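Projects > Student reports > Visit report: Movora open day

Visit Report: Two-Armed Handling of Food Items at the Movora Open Day

Last updated: 24th December

3 comments | 17 shares

1. Introduction

This report was prepared as part of the second-year project module in Automation and Society. It concerns a visit made in October to the open day held by Movora at its workshop in Flevotstead. The purpose of the visit was to observe a two-armed robot carrying out an ordinary kitchen task, and to consider what such work demands of the equipment and of the people who set it up. The report also draws on notes taken during the introductory talk and on the printed programme given to visitors on arrival.

The group had previously studied robots only in factory settings, where the parts are rigid, the positions are fixed and the same movement is repeated many times. The open day offered the opportunity to see a task in which none of these conditions can be fully relied upon. Food is soft, it varies in shape, and the containers used for it were designed for human hands.

2. The host and the programme

Movora occupies the ground floor of a former printing works on the eastern side of Flevotstead. The open day is held once a year and is intended for schools, colleges and local residents. According to the programme, 131 places had been made available, divided into morning and afternoon sessions. Our group attended the morning session.

The day consisted of an introductory talk, a tour of the workshop and a demonstration of handling tasks. A short question period followed. Visitors were asked to remain behind a line on the floor while the arms were powered, and not to lean on the tables. These instructions were repeated before the demonstration began, and staff were firm in applying them.

3. The demonstration

The task chosen for the morning session was the handling of steamed buns between an electric steamer and a plate. The programme gave it the title 'Lestov table task', Lestov being the name used within the company for its series of household exercises. The buns were plain, round and white, and the lid of the steamer was of clear glass with a handle at the centre.

Two arms were used, one on either side of the table, each fitted with a gripper having two fingers. The staff explained that the arms need not be of the same make, and that what matters is whether each can reach its own part of the table without entering the path of the other. In this arrangement the lid lay on the left side and the plate on the right, with the steamer between them.

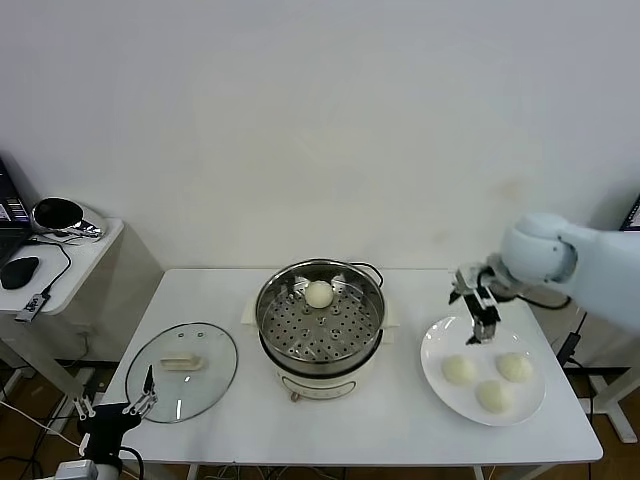
It was explained in the talk that the order of the steps had been settled in advance, but that the exact path of each arm had not. Where a bun has been set down a little to one side, the arm must be directed to the bun as it is found. This was the point in the day at which the difference from factory work became clearest to the group. A fixture that holds every part in the same place would make the task simple, but a plate is not a fixture and no household would wish to treat it as one.

Two matters were raised by visitors in the question period. The first was how firmly a bun should be held. The staff replied that a soft item gives little warning before it is marked, and that the closing distance of the fingers is therefore set with care and checked again whenever a new batch of food is used. The second concerned the glass lid. A clear object is difficult for a camera to judge, as it takes on the appearance of whatever lies behind it. The handle gives the system something more definite to find.

4. Cameras and the view from the gripper

During the tour, the group was shown how the view of the whole table may be combined with a closer view from the gripper. The wider view allows the position of the main objects to be judged in relation to one another. The closer view is of use in the last part of a movement, when the arm itself may hide the item from the camera above.

The closer view has limits of its own. Objects very near to the lens are often blurred, and a pale object on a pale table has few clear edges. Several members of the group had expected this view to be sharper than it was. The staff stated that sharpness is of less importance than having the fingertips always in the same part of the picture, so that the distance between them and the item can be learned over many attempts.

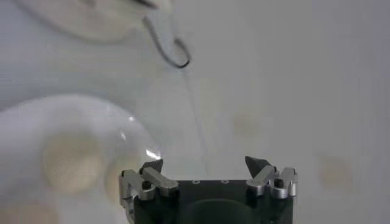

Figure 2. View from the gripper, with both fingertips apart and nothing held.

In our later discussion it was suggested that a darker table surface might assist. This suggestion was put to the staff by e-mail after the visit. The reply noted that a darker surface had been considered, but that the exercises are meant to resemble the kitchens in which such equipment might one day be used — and many of those have white worktops.

5. Comparison with the classroom exercise

Before the visit the group had carried out a small exercise using the Vörös training arm belonging to the department. The exercise required foam blocks to be moved from a tray to a marked square. Our arm was given 100 attempts, and the blocks were replaced by hand after each one. Most of the failures recorded were caused by blocks which had been put back at an angle.

Having seen the demonstration, the group considers that the classroom exercise was too narrow in one respect. It treated a block at an angle as a mistake by the person resetting the tray, whereas the staff at Movora regarded such variation as part of the task. It is proposed that next year's exercise should vary the position of the blocks on purpose, and that a record should be kept of each starting position.

6. Limitations of this report

The visit lasted a single morning and the group saw one of the several tasks listed in the programme. No measurements were taken, and the report should not be read as an assessment of the equipment. Statements about methods are based on what was said by staff and have not been checked against technical documents.

7. Acknowledgement

The group wishes to thank Movora for its welcome and for answering further questions by e-mail. A copy of this report has been sent to the company, and a second copy is held in the department library with the programme of the day.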